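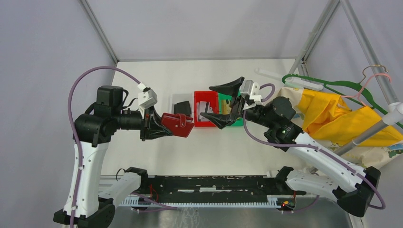

Three small bins side by side, one red, one green and one see-through, with a dark red wallet held to the left of them.

Small bins for small things: your questions

Every July I clear out the cupboard by the front door, and every year people write in to ask which bins they should buy. I'm not convinced most of you need to buy any. These are the questions that come up most, with the answers I give when I'm in a reasonable mood.

Do little bins really make a place tidier?
Sometimes. They make it look tidier on the first day, which is what the shops are selling you. If you had a heap of old wallets, packets and cards before, you now have a heap in a coloured box. The bins only help if you can say out loud what each one is for. "Bits" doesn't count.

How many should I start with?
Three. I have seen drawers with a dozen tubs in them and the owner looking through all twelve for a stamp. If three won't hold it, look hard at what you're keeping.

Is colour coding worth the bother?
I used to say no. I've softened a little, as a red bin next to a green one is quicker to learn than two white ones, and children pick it up without being told twice. What I still don't believe in is the printed chart. Once you need a key taped inside the door, you've made yourself a small office job.

See-through or solid?
See-through for anything you forget you own. Solid for anything you use daily and don't want to look at. Be warned that "clear" on a label often means cloudy, and a dark thing in a cloudy bin is a dark shape and not much else.

Where should wallets and purses go?
Spare ones can share a bin, closed and flat. The one you use should live by itself, near where your keys go. Do up the snap or zip before it goes in, or the cards work their way out and you'll be picking them from the bottom.

And please empty the spares first. Spyros Gkikas wrote to me after finding 40 euros in a wallet he'd been about to give away, along with a library card for a town he left years ago.

Should the bins touch each other?
Push them right up together. A gap between two bins is a fourth bin, and it fills faster than the others.

Are the expensive ones any better?
I've tried the Fliva set and the Bunby set. The Fliva ones slide more nicely and cost nearly twice as much. After a year both had the same scratches. Bunby says its tubs will take 900 grams each, and I have no reason to doubt it, but I can't think what you'd be putting in there that weighs that much. Shallow food tubs do the same work - wash them properly, that's all.

What about the Gavalas drawer method?
I read the booklet, all 70 pages of it. The useful part is on page four, where it says to empty the drawer before you measure it. The rest is mostly about how you should feel while folding things. Some readers swear by it and I won't argue with them, but I didn't keep mine.

Should I sort first, or buy the bins first?
Sort first, every time. Clear a table, tip the lot out and make your groups. Only then will you know what size you want. People who buy first end up sorting their belongings to suit the box.

Wide, flat things won't stay upright. What can I do?
Stand them all on one side of the bin and pack them snugly. If they still flop, the bin is too wide. A folded bit of card makes a decent wall. You can buy dividers, and I'd like to meet someone whose dividers are still where they put them.

How often do I need to redo it?
When you catch yourself putting a thing on top of the bins. For our house that's twice a year. One reader told me she does hers every Sunday evening, and I hope she enjoys it.

Will an app help me keep track?
Skultau lets you list up to 800 items with a photo of each. I gave up somewhere in the batteries. For a loft, perhaps. For three bins in a cupboard, open the cupboard.

Last updated 10 Sep 2019

Related questions
Coat hangers: do you need matching ones?
What to do with old phone chargers
Labels that peel and labels that don't
Is a hall table just a shelf for post?
Vacuum bags, one winter later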